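Following the Small Money: A Term With a Toy Payment Ledger

6 min read
14 shares · 3 comments

We started this project because both of us had lost money in the same boring way. We had each sent a small amount of crypto to a friend to split a meal, and in both cases the fee was bigger than the share of the meal. So when the course asked for a term project on digital payments, we already had our question: how much of a tiny payment gets eaten on the way, and can a simple design change bring that down?

It grew into something much bigger than we planned, and we loved nearly every week of it.

What we built

Our test system is called Hinia. It is a small ledger that runs on three laptops and a desktop, and it moves a play token we named the prestau. A prestau has no value outside the project. You can't buy one or cash one out, and we kept it that way on purpose so we could break things without anybody being hurt.

Each machine keeps a full copy of the ledger. Payments go into a waiting pool, and every 10 seconds one machine gathers up what is waiting and writes it as a block. The machines take turns, in a fixed order. There is no mining and no staking, so our results say nothing about how a public network stays honest. What they can show is how the cost of a payment changes depending on how you pack payments together, and that was the part we cared about.

The fee rule in the first version was simple. Each payment paid for the space it took up in the block. A payment with one input and two outputs was cheap. A payment stitched together from lots of little leftover amounts was expensive, even if the total sent was tiny. Anyone who has used a wallet full of crumbs will know the feeling! 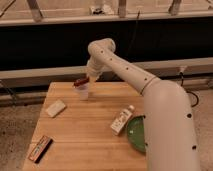 The second version added batching. A wallet could hand its payment to a collector, which held it for a short time and then combined it with others going out in the same window. The collector paid one fee and split it among everybody in the batch. We called the collector Kusuma, and it ended up being the piece of code we rewrote the most times (five, if you count the one that only lasted an afternoon).

How we tested it

We wrote a script that pretended to be 100 wallets. Every wallet began with 400 prestau, and the script had them pay each other in small, uneven amounts, the way people do when they split a grocery bill or pay back bus fare. We used the same list of payments for both versions so the comparison would be fair.

The full list had 1,969 payments in it. That is an odd number because we generated the list in October from a set of spending habits we made up for the wallets, and that was simply how many came out. We thought about trimming it to something rounder and then decided we liked it.

For each payment we recorded:

- the amount sent
- the fee charged
- how long it waited before being written to a block
- whether it was sent alone or in a batch

We reset the ledger between runs. The first time we forgot to do this, the second version looked amazing, and we spent a very happy evening thinking we were geniuses. Then we saw that half the wallets were starting with money left over from the run before. Lesson learned, and the reset is now the first line of the script.

What we found

Batching lowered the fee on small payments, and the smaller the payment, the more it helped as a share of the amount. That was what we hoped for. Large payments hardly changed at all, which makes sense given that our fee depends on space and takes no notice of value.

The surprise was waiting time. We had expected everyone to wait a little longer, and instead the wait was very uneven. When the pretend wallets were busy, batches filled right away and the delay was hard to notice. When they were quiet, a payment could sit in Kusuma until the window ran out, all by itself, and then go out alone at full price. So the unlucky sender waited longer and saved nothing. We hadn't thought about that case even once while designing it.

We tried two fixes. The first was a shorter window, which helped the lonely payments and hurt everyone else, as batches came out smaller. The second was letting the sender choose: a wallet could mark a payment as "soon" or "whenever." This worked much better. We set the script so that most of the bus fare payments were "whenever" and most of the grocery ones were "soon," and the quiet-period problem nearly went away. It isn't gone – a "whenever" payment can still end up alone late in a run – but at least in that case the sender agreed to wait.

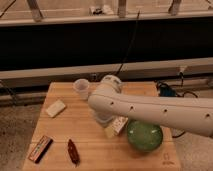
A white robot arm over a light wooden tabletop, with its gripper near a small cardboard box.

The bug we are proudest of

Partway through the term, the totals stopped adding up. Prestau were disappearing, a tiny bit at a time. We checked the fee code, then the block code, then the fee code again. The problem was in the way Kusuma split a fee. If a fee of 10 units was shared by three wallets, each was charged four, and the extra two units went nowhere. They weren't paid to anyone. They just fell out of the world.

Rounding sounds like the dullest subject in computing, and we can now report that it is thrilling when you are the one chasing it. Our fix charges everyone the rounded-down share and gives the remainder to the wallet that joined the batch first. You could argue that this is unfair to the first wallet, and we did argue, for most of a lunch. In the end we kept it because it is easy to explain and easy to check. We also added a test that sums the whole ledger after each block and stops everything if the total is off by a single unit.

What our project can't tell you

Our machines trusted each other completely. Kusuma could have stolen from every batch and Hinia would have let it, and a real collector would need some way to prove that it passed the money along. Our wallets also never changed their minds or got annoyed and quit, and real people do both. Finally, all of the traffic stayed on one local network, so we learned nothing about slow or broken connections between distant machines.

If we had another term

We would like to let two collectors compete. Our plan was to write a second one, Brallotano, with a different window and a different way of splitting fees, and let the wallets pick whichever had treated them better so far. The skeleton of it is in the project folder, and it can receive payments, though it doesn't know how to send them on yet. We would also like to swap the made-up spending habits for a diary kept by willing classmates, with the names removed, to see if real small payments bunch together the way ours did.

The code, the payment list and the results from both versions are in the shared course folder. Run the reset first!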